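The Block That Wouldn't Let Go
A small lab spent a summer chasing a fault in its two-armed stacking station. The cause was in a place few people had thought to look.

By Hawi Chala
28 October 2023

The report that started it is four lines long. It says that the right arm at the Mirnau bench closed on a block, lifted it, and did not open again when told to. The operator, Lertchai Pongsiri, sent the open command a second time. Then he reached in with his hand to take the block, and the gripper opened and closed on his thumb.

He was not badly hurt. The fingers were set to a low force for handling small blocks, and he came away with a bruise and a split nail. But the station was shut down that afternoon in May and stayed down for 13 days.

Mirnau is the name the staff at Prusov gave to their two-arm bench. The job it does looks simple. Colored blocks are placed on a brown mat, and the arms pick them up, move them and stack them. Each run is logged from start to finish, and the logs are used to train software that will later handle parts in a packing line. 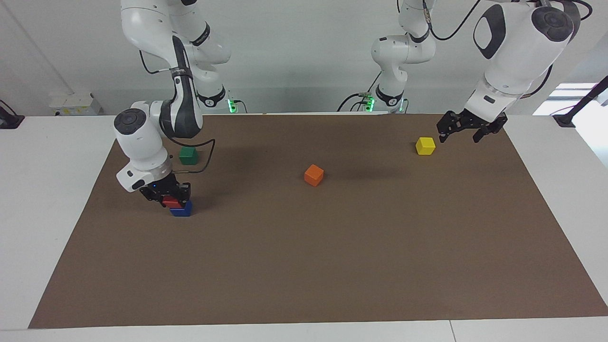

The bench had logged 1650 runs before the accident. When Ebise Beyene, who is in charge of safety for the building, asked to see all the cases where a gripper had been slow to open, the team expected a handful. The search came back with 410. In most of them the delay was too short for a person watching to notice. The block went down a moment late, the arm moved on, and the run was marked good.

"We had a field in the log for it," Beyene says. "It was being filled in every time. It wasn't on anybody's screen."

The first suspect was the gripper. Cengiz Saraç took the right one off and tested it by itself, opening and closing it through a full day. It passed. He swapped the left and right grippers and ran the bench again behind a barrier. The delay stayed with the right arm, so the gripper was cleared.

The second suspect was the cable. Saraç replaced it and saw no change. He then went back to the old one, to be sure he was changing only one thing at a time.

The fault was in the software that passes commands to the two arms. Both grippers shared one queue. If the left arm was sending a long string of small position updates, as it does when it hovers near a block and waits its turn, a command for the right gripper could sit behind them. Usually it sat there for a fraction of a second. On the day Pongsiri was hurt, it sat there for 2 seconds. He sent the open command again, the run timed out, and the recovery routine added a close command of its own. All of it was delivered at once, as his hand arrived.

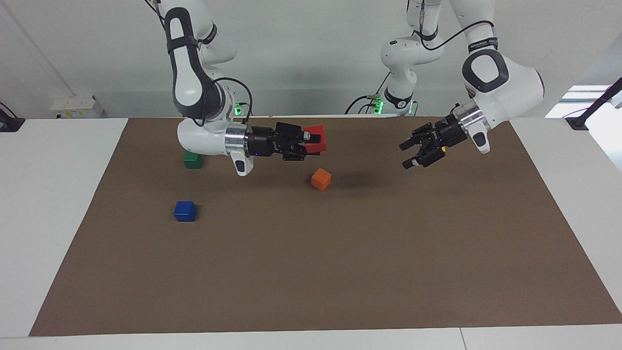 The right arm holds a red block over the mat at the Mirnau bench while the left gripper stands open.

Bereket Jemal wrote the queue. He says he built it for a single arm and that it was carried over when the second was added. "I tested it with two," he says. "I tested it with one of them parked."

The repair took him a day and a half. Each gripper now has its own queue, and old commands are thrown out when a new one comes in. The recovery routine no longer closes a gripper on its own. It stops both arms and waits for a person.

Beyene's changes took longer. The stop button was moved to where an operator can hit it without leaning forward. Reaching over the mat with the arms powered is now grounds for ending the session. An outside inspector from Jayasinghe went through the bench and asked for one more thing, a light that shows when a command is waiting. It has been ordered.

A sister bench at the Cliltthorpe site ran the same code. It was checked the same week and had the same delay in its logs, though no injuries.

Pongsiri is back at the Mirnau bench. He asked for the delay figure to be put on the main screen, in large type, and it is there now, next to the run number.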